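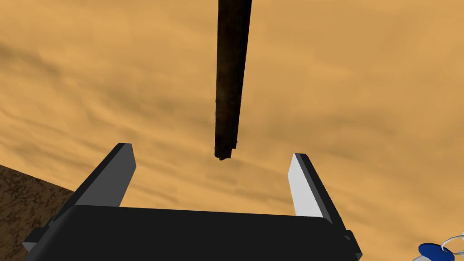
What is the Setovby Practice?

It is a set of written rules for how simulated robot gripper trials should be set up, recorded and reported, so that a person who was not there can read the results and trust them.

Shared 414 times

The Setovby Practice (often just "the Practice," and in older papers "the Setovby rules") is a voluntary code of good practice for people who test robot grippers in computer simulation. It takes its name from the town of Setovby, where the first version was drafted over a long and by all accounts rather talkative spring meeting. It covers the layout of a simulated workspace, the starting position of the gripper and the objects, the wording used for outcomes, and the keeping of records. It does not cover the safety of people working near real machines, and the text says so on its first page and again on its last.

Background

Simulated trials had been common for years before the Practice was written, and most groups had their own way of doing them. One lab would call a grasp successful as soon as both fingers touched the object. Another would wait until the object had been lifted and held. Both would then publish a success rate, and readers who tried to compare the two had a hard time of it.

The push for shared rules came from the Vendach project, which had gathered trial records from several contributors and found that many of them could not be put side by side. Chiyo Ogura, who kept the project's records, wrote a short memo listing the things she most often had to write back and ask for. The memo was meant for contributors only, but it was passed along from one group to the next, and a good part of it survives nearly word for word in the Practice today. Her heading "Please tell me where the gripper started" is still the title of a section, and people who have spent a weekend trying to rerun somebody else's trials tend to be fond of it.

Scope

The Practice applies to trials with a single arm and a gripper with two fingers, working on loose or hanging objects. Trials with suction cups or many-fingered hands may follow it "in spirit," as the text puts it, and users are asked to say plainly which parts they left out. Soft objects such as cloth are set aside for a later document, which has been promised for some time and has not appeared.

Setting up a trial

The longest section deals with what should be true before the gripper moves. Every object within reach is to be listed, including those that have no part in the task. The reasoning is a practical one: a background object that seems harmless may block the arm's path, throw a shadow over the target, or confuse a program that picks objects out by color. Leaving it off the list makes the trial look simpler than it was.

Floor and table surfaces are to be described too. A strongly patterned surface, such as sand or bare earth, can be much harder on a vision program than a plain gray one, and the Practice encourages testers to use a range of surfaces and to name each one in the record. Lighting is treated the same way. If one finger is brightly lit and the other is in shade, the record should let a reader work that out from the position of the light.

The gripper's starting pose is given relative to the target, along with how far the fingers are open. The Practice uses the term "clear start" for a trial that begins with neither finger touching anything, and it recommends a clear start unless the contact itself is being studied. Where a target hangs between open fingers, the record should also say how it is held up, and whether it is free to swing.
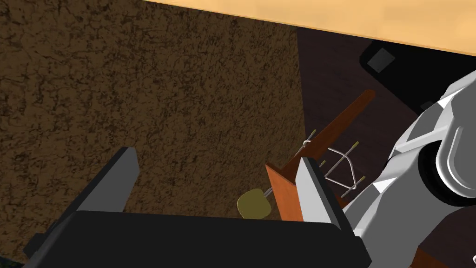 SETOVBY, May — The spring revision of the Practice is out, and the part most readers will turn to first is the new section on crowded targets. It deals with thin or awkward objects that lie against something larger, like wire rods bent into loops beside a wooden plank, where closing the fingers on one thing can very easily mean catching another. Earlier versions had only a single line on the matter, and testers had been asking for more.

Under the revised text, the tester names the intended target before the trial begins and keeps to it. If the fingers close on a neighboring part, the outcome is recorded as a "wrong contact," even when the whole group of objects comes up together and the result looks perfectly nice on screen. Objects that are joined in the model must be marked as joined. Objects that only rest against each other must be marked as separate, with the friction value that was used.

The revision also asks for views from at least 2 cameras whenever the target is partly hidden by the gripper. A camera mounted close behind the palm is useful and widely used, but the fingers themselves get in the way of it, and a finger standing right in front of the target can hide just the spot the reader wants to see.

Recording outcomes

The Practice allows four outcome words, and asks that no others be used in the summary table.

Held: the target was lifted clear and stayed between the fingers for the stated time.

Dropped: the target was lifted clear and then lost.

Missed: the fingers closed without gripping the target.

Wrong contact: the fingers closed on something other than the named target.

Anything stranger than that — and simulation does turn up strange things, such as an object sinking through a floor or shooting off sideways — goes in the notes. A trial spoiled by a fault in the physics may be left out of the success rate, but it must stay in the record with a sentence saying what went wrong. Ogura's memo was firm on this point, and the authors kept her wording: "Leave it in and tell me about it."

Random placement

Many testers move and turn their objects by chance between trials, which gives a fuller picture of how a gripper program copes. The Practice supports this warmly. It asks that the random seed be saved, that the limits of movement be stated, and that placements the arm could never have reached be counted separately. Hand-picking the easier layouts after the fact is described as "a habit to be given up."

Use

Finex, a maker of small gripper parts, was the first company to ask for the Practice in its supplier contracts, and for a while it printed the outcome words on the back of its visitor cards. The Sugiyama workshop, which trains new operators, teaches the setup section on the first morning and has its students write a full trial record by hand before they are allowed to use the template. Vendach now accepts only records that follow the Practice, though older ones are kept in a separate archive and can be had on request.

Criticism

The most common complaint is about the paperwork. Filling in a complete record for a crowded workspace takes roughly 4 hours the first time, and small groups have said that this is a lot to ask for a trial that itself runs in moments. Supporters answer that the object list can be exported from most simulators and that the work gets much lighter once a template has been made.

A second complaint is that the Practice says little about how well a simulated result carries over to a real gripper. The text asks only that reports use the word "simulated" in the title and in any figure showing a trial. Some users would like a required set of real trials alongside, and a draft annex along those lines has been passed around for comment. Its opponents point out that many student groups have no hardware at all, and would be shut out.

See also

Grasp planning
Parallel-jaw gripper
Physics engine
Trial record
Vendach project

2 comments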